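Pedley open house, notes from the bedroom floor

Got there late, parking was a mess. Missed the welcome talk, Nayara Fontes waved me in anyway. 13 rooms on the program, I made it through four before lunch.

Room 7 was my favorite. Plain, hotel style, brownish carpet. Sofa right across from the bed, blue-grey, with a navy blanket thrown over the seat and hanging down the front. Duvet all rumpled, which I liked, looks like somewhere you'd really sleep. Lamp on the nightstand has a brass base, nice and shiny. Cord just trails over the top tho. 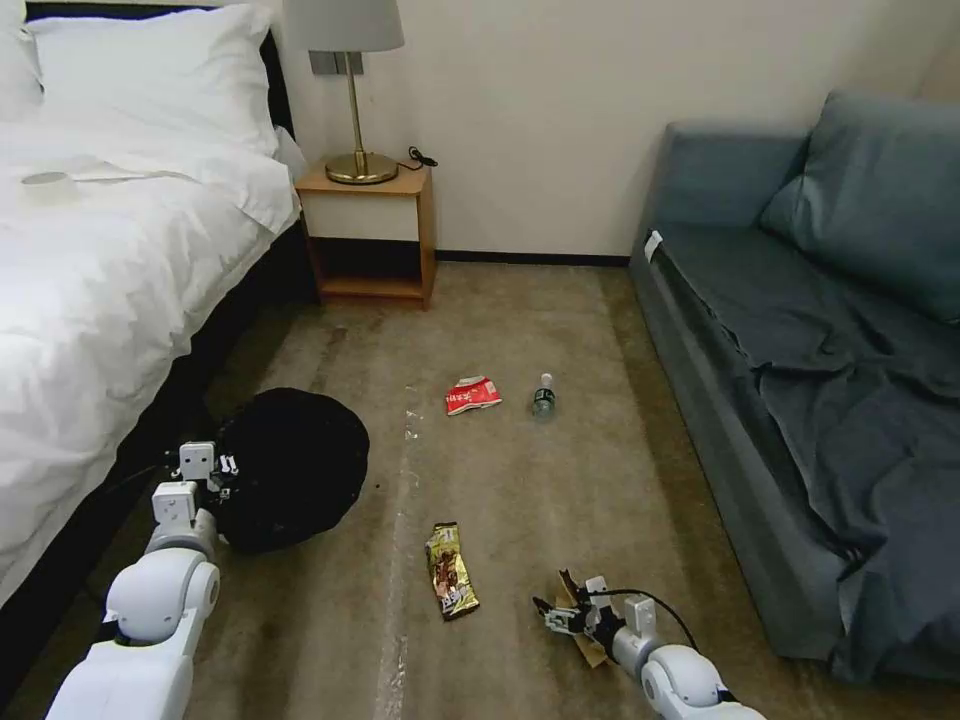
Lunch and the Prado annex

Soup, bread, ok coffee. Sat with Lambros Fragkou, who wanted to talk carpet prices the whole time. Annex is still half painted so we only got the hallway. Supposed to be done by Febuary. Left at 4, didn't get a brochure.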